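Plidside table cell: a review after 114 shifts

We set up table displays. Hotel lobbies, showroom kitchens, New Year tables for department stores, the fruit arrangement on the reception desk that looks good enough to bite. Most of it is artificial, and most of it gets handled four times before it leaves us: sorted, laid out for approval, packed, and then laid out again at the client's. For years every one of those steps was done by hand at the same long bench, and in October the fruit alone could keep three people busy until evening.

So when Intarasuk, the firm that owns us, offered to pay for a Plidside cell, I said yes before I'd read the whole sheet. I've now run it for 114 shifts and I like it a lot! I also have complaints, and I'll get to them.

What you get

The cell is a tabletop, a rail frame and the arms, plus the Stitar software that runs them. You teach a job by guiding an arm through it, saving the points, and naming the thing so you can find it again. Our installer spent a morning with us and then left us to it, which I was nervous about, but by the afternoon we had a plate and a couple of pieces going where we wanted them. Ugly, slow, and going where we wanted them.

I should say I'm the layout lead and not a technical person. I can follow a recipe and I can reset a router. That has been enough for nearly everything.

How it does with real stock

Rigid things are easy. A plate or a wooden bowl, anything with a lip, the arm picks up and puts down like it was born to it. Fruit is where you find out what you bought. A single piece with a bumpy skin is fine because the fingers have something to hold. A smooth piece needs a bit more squeeze. And grapes - well, grapes are a project all on their own. A bunch isn't one shape. It sags on one side when you lift it, the berries shift, and the place you gripped last time is somewhere else now. We spent most of our second week on grapes.
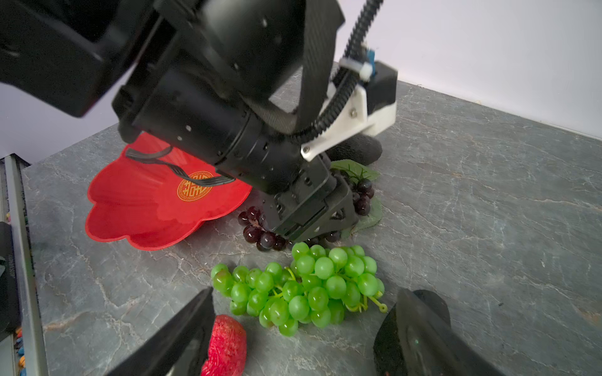
What fixed it for us was going in by the stem and coming down slower over the last bit. Buppha Sangkhawat worked that out. She has been arranging fruit by hand longer than anyone here, and she always lifts a bunch by the stem with two fingers, so she taught the arm her way and saved it under her own name. We still use "Buppha 4" every day. The first three are gone and she doesn't want them discussed.

Leaves were the other surprise. A flat artificial leaf on a flat table is miserable to grab, and I would tell anyone starting out to let a person put the leaves down and have the arm build on top. It's quicker and it looks better, too.

What changed for the people

This is the part other shops ask me about, so I'll go into it a bit.

Nobody lost their place. Intarasuk put that in writing before the crate arrived, and I don't think the thing would have gone well without it. What did change is who does what. The repeat orders (same plate, same fruit, 100 of them for a hotel group) used to be the work everyone dreaded, and now the cell does the bulk of it with one person feeding stock and checking. The other two do the one-off pieces, client visits, and repairs, which we were always behind on.

Amnuay Chaiyaporn came to me in the first month and said he felt like he was babysitting. Fair enough. Standing next to a machine all day waiting for it to drop something is dull, and it's tiring in a different way than arranging is. We switched to half-shift turns at the cell, and he's happier, and so am I when it's my turn. If you buy one of these and park the same person at it every day, you'll have a bored person and a lot of squashed grapes.

Wrists are better all around. Mine used to ache by the end of the holiday run and this season they didn't. I can't put a score on that but it matters to me more than the speed does.

Speed, by the way, is nothing special. One quick person beats it on any single plate. It just doesn't slow down after lunch. We've put 3000 plates through it now and the late ones are laid out as neatly as the early ones, which I can't say for mine.

Complaints

Cables. There are a lot of them and they like to hang low. We've had a loop drag across a finished layout more than once, and you have to think about where they'll be at every point you teach. A few extra clips would help, and they ought to come in the box.

The Stitar job list only sorts by date. Please, let me sort by name.

The manual is thin on soft and floppy items. Everything in it is blocks and boxes.

Would I buy it again?

Yes, with our own money this time. We looked at the Skornitz unit as well, and it's a nice machine with a friendlier screen, but the table was too small for our larger trays and that settled it. If your pieces are small, go and try both, and take your own stock with you to the demo. Take the grapes.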